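Setting Up Your Season in Loltwood

Section 4: Nominating athletes for academic honors

Okay, so your roster is in, your eligibility forms are signed, and you've had a coffee. Good! Now we get to my favorite part of the whole program, the academic awards module. I ran nominations at Colero College for years on paper (so much paper), and I wrote this section for anybody who has just been handed the job and a login.

You'll need three things before you start: your school code, the final grade report from your registrar, and the season stats for each athlete you plan to put forward. If you only have two of them, stop and come back later. Loltwood does save drafts, but a draft with no grade report attached gets cleared out after 29 days, and I have lost a whole cross country team that way.

4.1 Opening the nomination window

1. Sign in and choose Honors from the menu on the left.

2. Pick your sport. Men's and women's teams are listed separately, even when they share a coach.

3. Click Start New Window. A box pops up asking for a season. Choose the season the athlete played in, which for fall sports is usually the one that's already selected.

4. Type the closing date. For the fall season this year the league deadline is Wed 30 October, so I set mine a few days early to leave room for the coach who forgets (there's always a coach who forgets, and one year it was me).

5. Click Save and wait for the green bar. If it stays gray, your school code is wrong.

Note: You can have one window open per sport. Opening a second one closes the first and doesn't ask if you're sure. 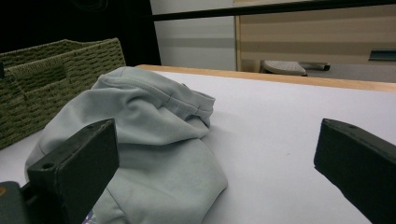
Can I nominate an athlete who transferred in halfway through the year?
As long as the athlete has finished one full term at your school, you can. Add the grade report from the old school as a second attachment, and tick Transfer on the athlete's page so the reviewers know to look for it.

4.2 Adding your athletes

1. With the window open, click Add Athlete and start typing a last name. Loltwood pulls from your roster, so the spelling has to match what you entered in Section 2. I spent a good twenty minutes hunting for Ivars Krūmiņa before I figured out I'd left the marks off his name when I built the roster. Type it the way he does and he comes right up.

2. Check the grade point average that fills in. It comes from the registrar's file and it's rounded to two places. If the league minimum is 3.50 and your athlete has a 3.496, the screen will show 3.50 and the reviewers will still say no. Look at the real number!

3. Fill in games played and games started. Swimmers and runners use meets.

4. Write the statement. You get 1098 characters, spaces included, and the counter in the corner is accurate.

5. Click Add to Window.

Two of our soccer players, Shirin Shahbazi and Shirin Shojaei, caused me no end of trouble here. Same first name, same initials, same major, and both midfielders. The short view only shows initials, so I managed to give one of them the other one's assists. Switch to Full Names (it's under the little gear) before you touch anybody's stats. I leave it on all year now.

Caution: Stats lock once you add an athlete to the window. To fix a mistake you have to remove the athlete and start over, and the statement goes with her. Write your statements somewhere else first and paste them in.

A word on those statements, while I'm at it. Reviewers at our level read a big stack of these, 258 last fall, and they all begin with "a true leader on and off the field." Give them a thing that happened. When I wrote up Zohreh Shokri for volleyball I talked about the chemistry lab she finished on the bus back from Babaei, laptop on her knees, two hours after a five-set match. It took me four sentences and I had room left over.
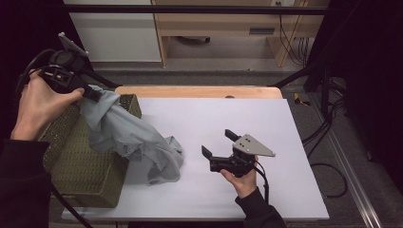 I also like to have the coach read it before it goes in, mostly to catch the sport stuff I get wrong. I once called a libero a "setter of some kind" and I still hear about it.

4.3 Sending it in

1. Go back to Honors and open your window. Every athlete should have a blue check. A yellow one means an attachment is missing.

2. Click Preview and read the whole thing, names especially.

3. Click Send to Conference. You'll get an email with a receipt number. Keep it.

4. If the receipt hasn't come within an hour, check your junk folder and then call the Kanetetti help line. Ask for Yupin Wongsuwan if she's in, she knows the awards side inside out.

Note: A school can send up to 32 names per season across all sports. Loltwood counts them for you at the top of the page, but it counts drafts too, so clear out the ones you aren't using.

Results for fall sports post in December, on the same Honors page, under Closed Windows. Section 5 covers printing the certificates.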